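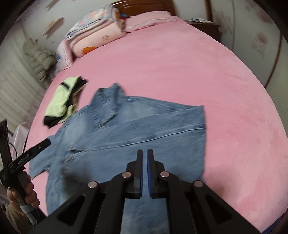 By Sabine Kohlhase | Updated July 15, 2018 | Ordering and Set-up

Section 4: Setting up your logo file in the Ploker order builder

The sales page says you can have a logo ready to print in a few clicks. Maybe, if your logo is one colour and somebody drew it properly. Everyone else should set aside an afternoon and follow the steps below in order.

Before you start, find the original artwork. A picture saved from your own website is not the original artwork, whatever the upload screen tells you. It accepts nearly anything, and the green tick means only that the file arrived.

1. Sign in and choose New Order, then Artwork. Leave the product blank for now.

2. Upload a vector file (PDF, EPS or SVG). Convert all lettering to outlines first. If you skip this, Ploker swaps in a typeface of its own choosing and does not mention it.

3. Set the print width in millimetres. The box opens in inches on some accounts. Check the unit every time.

4. Pick ink colours by number from the drop-down list. Do not trust the Match Automatically button. In February it turned our client's navy into something closer to purple, and we paid for 318 tote bags nobody would carry.

5. Save the artwork under a name you will recognize next year. "Logo final 2" is not one.

Note: The preview shows every product as perfectly flat and perfectly white. Mugs and caps are neither. Ask for a paper proof at full size and wrap it around the real thing.

CAUTION: Once you press Approve, changes are charged as a new set-up. The help page calls this fee "minor". Get the figure in writing.

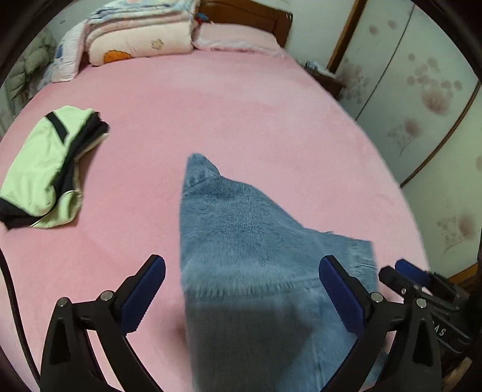

Category: Thread and Embroidery

6. For stitched logos, switch Method to Embroidery before you choose a size. Switching afterwards wipes the size and puts back the default.

7. Remove any lettering under 5 mm high. The builder will let you keep it. Nipon Phuthong, who runs our machines at Hukport, will send it back.

8. Read the stitch estimate, then treat it as a guess. The real count comes from the digitized file, and the price follows the real count.

9. Order one sewn sample on the fabric you are buying. A sample on plain felt tells you very little.

Note: The bulk price is advertised from 177 pieces. Mixed sizes count toward that total, but mixed garment colours do not. See Section 6 for the full table, such as it is.

If the builder stops at "Checking artwork" for more than 19 minutes, it is not checking anything. Sign out, sign in again and repeat from step 2.

Next: Section 5, Delivery addresses and split shipments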